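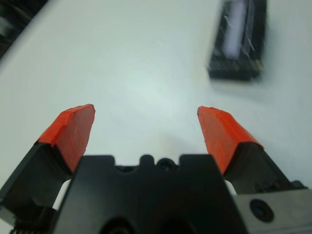 **White table for a small kitchen – would you buy one again?**

**marrowfat**
31 posts

We're replacing the kitchen table and my other half wants white. The old one is pine, orange with age, and takes up half the room. The one we keep going back to is the Nestari, 134 cm long with rounded corners, from the shop on the Lotirside retail park. It has a smooth finish with a bit of shine to it.

My worry is wear. We eat every meal at it, one of us works from it three days a week, and there are two children who do homework and painting there. Has anyone lived with a white table for a few years? I don't mind wiping it down every night. I do mind if it goes yellow.

**Tolpuddle_Tom**

Had a white one for six years. Tea rings come off with washing-up liquid. Turmeric doesn't, or not straight away. It faded over a fortnight next to the window. Pen is the real problem. Biro will shift with a bit of surgical spirit, but red felt tip left a pink patch that is still there.

Ours has gone slightly cream at the window end. You only see it when you move the fruit bowl.

**hobnail**

I'd say don't. We had the Siqueira in white and got rid of it after eighteen months. Every crumb shows, and the shine picks up scratches you can see whenever the light is low. Plates with an unglazed ring on the bottom are the worst for it. We went back to oak and I haven't thought about the table since.

**Tolpuddle_Tom**

> Every crumb shows

Same on a dark one. We had black glass before and I was wiping it between courses. At least on white the dust doesn't show.

**hobnail**

Oak shows neither. That was my point.

**pennywhistle77**

It depends on what the top is made of, and the shops are poor at telling you. Painted board chips at the edges and then swells if water gets in. Laminate is much tougher. Lacquer looks the best on the day you buy it and goes downhill from there. Ask them which it is and don't accept "easy care finish" as a reply.

Check the underside as well. If the edge strip is already lifting on the display one, it will lift on yours.

**marrowfat**

Thanks all. Rang the shop. The lad thought it was lacquered but wasn't sure and said he would email. The price is £77 less in the sale if we order before July is out, so I'd like to make up my mind this week.

**hobnail**

They will have another sale.

**saltmarsh_view**

We've got the Nestari, the round version, two years in. It has held up well. No yellowing, but the room faces north. We use cork mats for anything hot and a cheap oilcloth when the grandchildren paint. It does have one dull patch where I used a cream cleaner – my own fault, the leaflet says not to.

It made a big difference to the room. The kitchen gets very little daylight and it is a good deal brighter with that in it.

**hobnail**

With respect, if you have to cover it up to use it, you may as well have kept the old one.

**saltmarsh_view**

I cover it for painting. The rest of the week it's bare. I'd do the same with oak, paint gets in the grain.

**pennywhistle77**

Agree with that. My mother's oak table has had blue poster paint in it for thirty years.

If you can wait, there is a second-hand place at Vasbridge, behind the station, that often has white laminate tables out of offices and schools. Solid, ugly legs, but you can change the legs.

**marrowfat**

Shop emailed back. It is lacquer. We're going to Vasbridge on Saturday to have a look, and if there's nothing the right size we'll probably get the Nestari anyway and buy an oilcloth.

**Tolpuddle_Tom**

Take a tape measure. And hide the red felt tips.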